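Sep 17, 2024
Bench cover, Dungate room

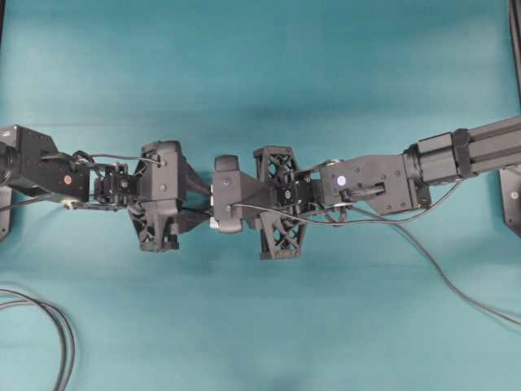 Teal cover on the bench, a few shallow wrinkles remaining.

Replaced the old gray sheet with the teal one from Gurham, item 781. Cut to 34 in. deep, which leaves 2 in. to fold under at the front. The old sheet was 31 in. and had crept back from the edge since February.

Smoothed from the middle outward by hand. No iron used. Wrinkles are shallow and I am leaving them overnight under their own tension before clipping the back edge - pulling harder on the last one skewed the hem.

Color reads slightly lighter and cooler toward the far side under the ceiling lights. Check against the Matić swatch in daylight.

To do: order clips, label the offcut, put it in the Skarnano drawer.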